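Zutulley three-seater sofa: my review after 6 months

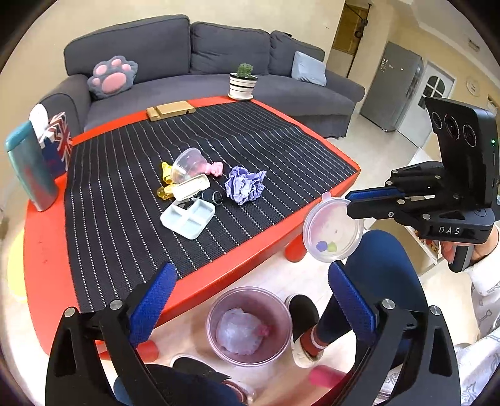 I'd been putting off buying a new sofa for years, mostly out of dread of the delivery. Well, I needn't have worried! The two lads from Wodville had the Zutulley up our very mean staircase and through the flat door in 25 minutes, legs screwed on and packaging taken away with them.

And the comfort, my goodness. The seat is deep enough that I can tuck my feet up (I'm five foot nothing) but my brother, who is all knees, still sits in it properly with his back supported. It was quite firm until August, then it softened just enough, and the filling has kept its shape since.

My friend Eimear Horgan has the Mac Giolla, which costs a fair bit more, and I've slept on both. I'd take mine every time – hers has a ridge down the middle that finds your hip at 3 in the morning.

Grumbles? The covers are a pig to get back on after washing, so get someone to hold the other end. And the feet marked our floor a little until I put felt pads under them.

Would I buy it again? Yes, tomorrow!

Rakiya Haruna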